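Why Small Towns Keep Losing Their Post Offices
Speaker notes, Nayeli Bañuelos
Sulport Public Library, 2022-01-15

Opening. Wait for the coffee line to sit down. It will not sit down. Start anyway.

Say hello, thank the library, mention the restrooms are past Large Print. 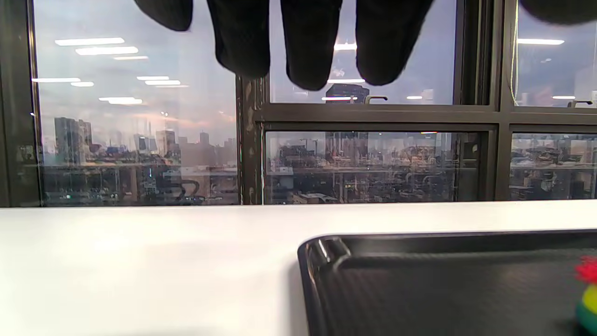
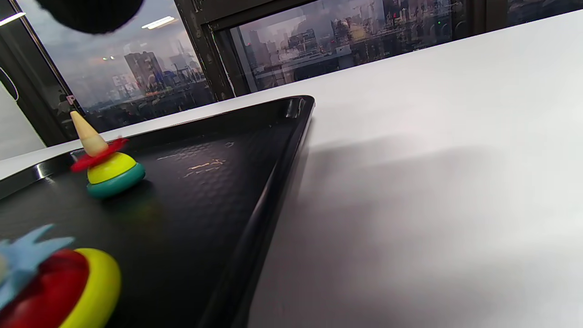
Big windows in one, a spinning top on a black tray in the other.

Slide 3, the ledger. Sulport got its first post office in 1814, in the front room of a man who also sold hats. He complained about the pay in writing every October. Read one complaint aloud. The one about the goose gets a laugh if I don't rush it.

Slide 4, the map. Point out Aquino and Postadel. Both had a counter, a flag and a clerk who read your postcards. Population of Aquino at its peak: 1000. Pause here for the person who will say it was more.

Slide 5, closing letters. They all use the phrase "improved service." Let people read it for themselves. Drink water.

Slide 6, what goes when the counter goes. Start with the bulletin board, where you learned who had kittens. Then the wall boxes. Postadel sold theirs to a restaurant, and you can now look at my grandmother's box number while waiting for a burger.

Slide 7, the petition. 2000 signatures, several of them legible. Be fair to the district manager, who did drive out and did eat the pie. The office closed anyway.

Skip slide 8 if we're past the half hour. (It's the stamp prices. We'll be past the half hour.)

Slide 9, Wurketti. Their office is still open, inside the feed store, 2 hours each morning. Play the audio of the clerk. Check the volume first, unlike in Postadel.

Questions. Someone will ask about a package. I can't find the package. Repeat the question into the mic, then send them to the sign-up sheet by the door.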